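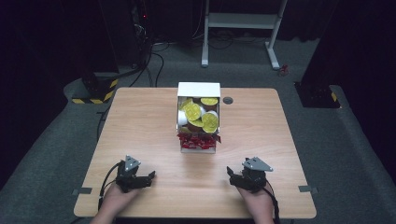 Open carton holding foil-lidded capsules and small red packets, on a light wooden table.

A portion carton is an open or front-opening box used to store and hand out single servings of drinks, creamers, sweeteners and similar goods. It is common in offices, meeting rooms and small guest kitchens.

Construction

Most portion cartons are made of folding cardboard, often white. The front panel is removed or folded down to give access from one side, while the back panel may be left standing as a screen or label surface. Heavier versions use two layers of board at the base.

Contents

Cup-shaped capsules consist of a molded body closed by a flat lid, usually foil, sealed to the rim. Flat sachets are commonly placed at the front, where they can be picked up without disturbing the capsules. In mixed cartons the goods are either sorted into rows or filled in bulk. Bulk filling is faster – but lids may be dented by the rims of other capsules.

Sizes

The Pesow pattern comes in 2 depths. The larger, listed as Hando 3087, carries a load of around 620 grams. The Zosedine pattern has the same footprint and a lower front edge.

See also

Capsule rack
Issa tray
Sachet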